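December
By Efua Acheampong

We use cookies to remember your reading preferences. Accept | Manage

3.2 Choosing a surface to sort on

I'll admit I hadn't planned to write a whole section about what goes underneath things. When Nelu Crăciun and I started looking at how people sort small household bits and pieces, I thought the interesting part would be the order they did it in. But we had 18 households and 40 sessions at the table, and the surface kept coming up — people moved things to a darker spot, or a plainer one, before they'd even begun.

So we gave everyone a choice. They could work straight on their own table, or on a dark covering, or on a pale one. Quite a few went for the dark one and stayed with it (Yaa Amissah, who ran most of the evening visits, guessed they would, and she's been rather smug about it ever since). White items were the ones people talked about most. On a pale cloth you lose the edges of a white thing, and you end up patting about for it with your hand!
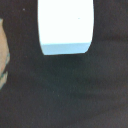
Figure 4. A white item on a dark, matte surface.

The other thing we hadn't thought through was the light. Most of our visits were after tea, with the big kitchen light on, and a pale top under a strong bulb can get so bright that you stop seeing small marks on it. One woman told us she always checks for scuffs by the window and never at the table, and after that I started doing the same at home. We wrote down 828 remarks in all, and I was surprised how many were grumbles about glare.

I don't want to make too much of this. Our households all volunteered, and people who volunteer to be watched tidying are probably a bit keener on it than the rest of us. We also never tried a patterned cloth, which Akosua Mahama pointed out is what most people have on the table anyway. Section 3.3 goes on to the order in which things were picked up.

Related items
Drawers, tins and the Tostberg kitchen visits
Nii Baidoo on where odd things end up
Sorting by feel: notes from the Lunico sessions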